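Handout 8: Who says it is safe?
Ita Geraghty

The Drovell guidance asks for a "tidy work area" and never defines tidy. Treat that as a wish, since you can't fail it. A rule worth having names a check and the person who signs for it. Bring one from your own site in July.

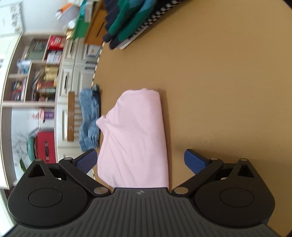 Reading time: 2 minutes

Folded clothes on a table, with a notebook under one of them. Does the notebook break the rule? Write down your answer before we compare.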